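What a Desktop Tower Holds: Inside the Brunenmont Refurbishing Program

Mar 2, 2023

Each year the Brunenmont district library system retires a portion of its public computers. Until recently, most were sent whole to a recycler. Under the Plomthorpe Reuse Program, the machines are now opened, sorted and stripped for parts that can serve a second term in reading rooms and school offices.

The program received 328 desktop towers in its first intake, which closed in December. Cases are laid flat and the side panel is removed before any other work begins. Staff are asked to leave the panel screws in a marked tray, as replacements of the correct thread have proved difficult to obtain.

Storage is dealt with early. Hard drives may contain patron records, and program rules require that every drive be logged by serial number and erased before it is offered for reuse. A drive that fails the erasure check is destroyed, whatever its age or capacity.

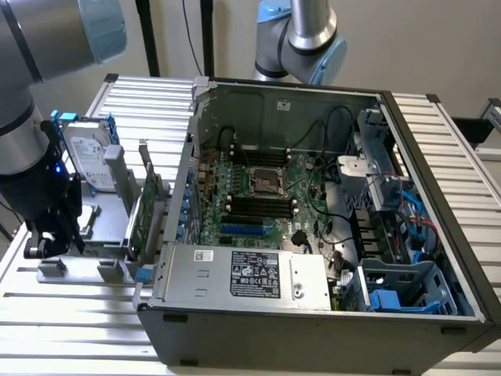

Reading time: 2 minutes

A drive caddy with blue tabs is a welcome sight on the bench. Caddies of this kind are kept with their drives through erasure and storage, and a missing one can hold up the rebuilding of a tower for weeks. Gray plastic brackets are set beside the case they came from until the inventory sheet is complete.

The motherboard stays in place unless it is found to be faulty. An empty processor socket calls for particular care, and program guidelines direct that it be covered whenever the case is left open overnight. Memory slots are cleared of dust and inspected under a lamp. Expansion cards are held by the edges and placed in antistatic sleeves, which the program buys in packs of 50.

Rebuilt towers are tested for 30 hours before release. The first group went to the Paucar branch, where they replaced the catalog stations on the ground floor. A second group is reserved for the Kiketti adult learning center.

The program plans to process 900 towers over its full term. Applications from schools within the district are accepted at the Brunenmont main library during regular hours.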